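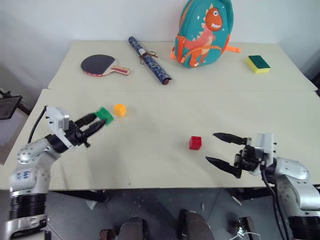 Page 2 of 36

Ticket 1279: block demo, Gestham open day
Site: Fleltetti hall, two-arm table
Status: open

Reported Monday. During the visitor session the right arm stopped short of the red block and timed out. Left arm fine on the green one.

Checked power and cables at the right wrist. No fault found. Restarted the Vikum controller, same result.

Reach limit in the demo file was set to 200 mm. Raised it and ran the pick again with the block in the same spot. Picked up first time, then missed on the next try.

Backpack, paddle, blue roll and sponge stay at the wall side until the sorting demo.

Passed to Paulauskas support with the log. Awaiting reply.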